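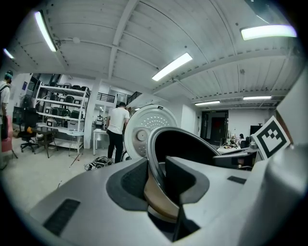 What Is Fog?

Fog is a cloud that touches the ground. It is made of the same stuff as the clouds in the sky, which is a huge number of very small drops of water. Each drop is so light that it falls very slowly, and the smallest movement of air can keep it up.

If you have walked to school on a foggy morning, you have walked through a cloud. It probably felt damp on your face. Your hair or your coat may have had little beads of water on it when you got indoors.

Where does the water come from?

Air has water in it all the time. Most of the day you can't see this water because it is a gas, called water vapor. It gets into the air from seas, lakes, rivers, wet soil and the leaves of plants.

Warm air can have more water vapor in it than cold air can. When warm, damp air cools down, it reaches a point where some of the vapor has to turn back into liquid. The temperature where this starts is called the dew point. The change from gas to liquid is called condensation.

You have seen condensation at home. Take a cold drink out of the refrigerator on a warm day and leave it on the counter. After a few minutes the outside of the glass is wet. The water did not leak through the glass. It came out of the air.

Water vapor finds it much easier to condense if it has something to land on. In the air it lands on specks of dust, smoke, or salt from the sea. The specks are too small for you to see. Every fog drop has grown on one.

Different kinds of fog

Radiation fog forms on clear, still nights. After sunset the ground loses its heat to the sky. The ground gets cold, and then the air just above it gets cold too. If that air is damp enough, fog forms in a thin layer and slowly gets thicker. This is the fog you often see lying over fields early in the morning. The word radiation here only means that heat is leaving the ground. It isn't dangerous.

Valley fog is radiation fog that has collected in a low place. Cold air is heavier than warm air, so it slides downhill during the night and stays at the bottom. The town of Dolwood sits beside the Rakesa River with hills on both sides, and it is a very foggy place. One year it had fog on 139 days. The village of Hegazy is up on the hill above the town. In the same year it had fog on 17 days. People in Hegazy can often look down in the morning and see the top of the fog, white and flat, with the church tower sticking out.

Advection fog forms when damp air moves sideways over something cold. Advection is a word for air being carried along from one place to another. It happens a lot at the coast, where mild air blows over cold sea water. This fog can last for days, and it doesn't need a calm night. It can roll in during the afternoon when the beach is full of people.

Steam fog is the opposite. Cold air moves over warmer water, and thin wisps rise up from the surface. Look for it over ponds and rivers on cold fall mornings.

Upslope fog forms when wind pushes damp air up the side of a hill. Air cools as it rises. To someone standing on the hill it is fog, and to someone down in the valley it is a cloud sitting on the hill.

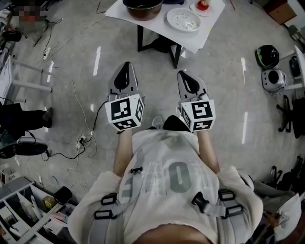

Why does fog usually go away in the morning?

The sun comes up and warms the ground, and the ground warms the air above it. Warmer air can have more water vapor in it, so the drops evaporate, which means they turn back into gas. Wind can help by mixing the foggy air with drier air from higher up. In Dolwood, a fog that is thick at 7 in the morning has often gone by lunchtime. In winter the sun is weak and low, and the fog may stay all day.

Fog and mist

Weather reporters use both words, and the difference is how far you can see. If you can't see as far as 1 kilometer, which is a bit more than half a mile, it is called fog. If you can see farther than that but the air is still hazy with drops, it is called mist.

Why is fog white?

Water drops have no color of their own. When light hits them, it bounces off in all directions, and this is called scattering. Fog drops scatter all the colors in sunlight by nearly the same amount. All those colors mixed together look white. If the fog is very thick, less light gets through and it looks gray.

Scattering is also why drivers should not use their brightest headlights in fog. The light bounces off the drops and comes back at the driver.

Try it: keep a fog diary

You need a notebook and a pencil. Pick something you can see from a window, such as a tree or a tall building. Look at it at the same time every morning. Write down whether you can see it clearly, see it faintly, or not see it at all. Also write whether the sky was clear the night before and whether it was windy.

After a month, read back through your notes. See what the nights before the foggy mornings were like.

Words to know

Condensation: when a gas turns into a liquid.
Dew point: the temperature where water vapor in the air starts to condense.
Evaporate: to turn from a liquid into a gas.
Water vapor: water in the form of a gas.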